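3.2 Sorting of shared desk supplies

Supplies at the Brirkora site are held at the desk, with no central cupboard. Each bay is issued one clear plastic organizer with six compartments in two rows of three, and the occupant decides what goes where. Earlier work on shared storage (Ostrowski and Khaemba) treated the box as a single unit and recorded only whether it was full. We recorded contents by compartment, which allows mixed and single-type compartments to be compared.

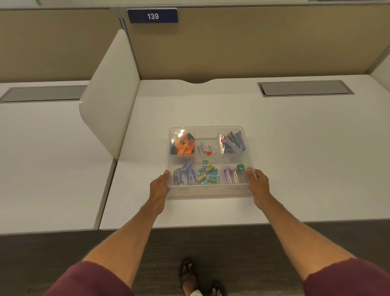 Page 192

Figure 4. Organizer at desk 139, all six compartments in use. Rear row: lanyards (left), white tubes (middle), pens and markers (right). Front row: staples (left), small packets (middle), highlighters or markers (right).

Two properties of the loaded box were coded. The first is type purity, the share of compartments that hold one type of item. The second is entanglement, scored from 0 to 2, where 2 means that no item can be lifted without moving another. Lanyards received the highest score at nearly every desk. The orange and black straps in Figure 4 are a typical case: they loop over one another and fill the compartment regardless of how many are present. Boxed goods such as staples scored 0.

Writing instruments fell between the two. Long pens do not lie flat in a compartment of this size and come to rest on the diagonal, so that the upper ends lean over those behind. Coders Muriithi and Simiyu agreed on 185 of the 192 compartments scored in the first round; the remainder were settled by discussion.

Part-filled boxes were coded on the same sheet. In Figure 5 the rear row and the front-left compartment are empty, and the lid lies flat on the desktop behind the box. The front-middle compartment holds eight small blue, yellow and white pieces in a loose heap, and three capped tubes stand in the front-right compartment. Both occupied compartments were coded as pure. Empty compartments were excluded from the purity score, and retained in the count of available space.

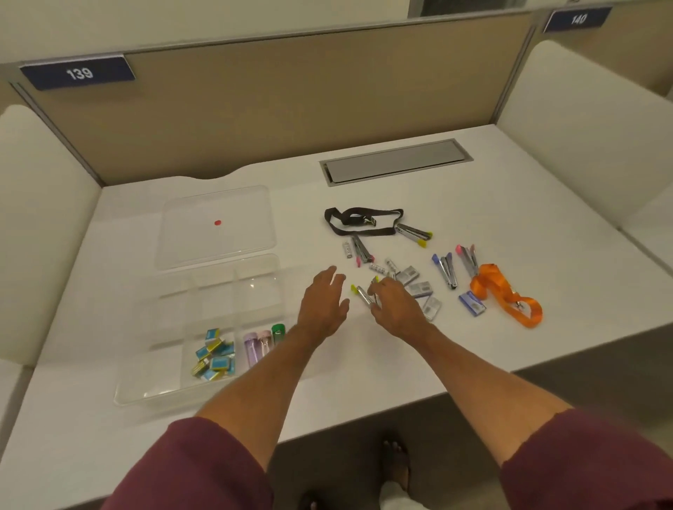

Figure 5. Part-filled organizer and lid, desk 139.

3.3 Placement of the box on the desktop

The position of each box was noted relative to the front edge of the desk and to the cable flap.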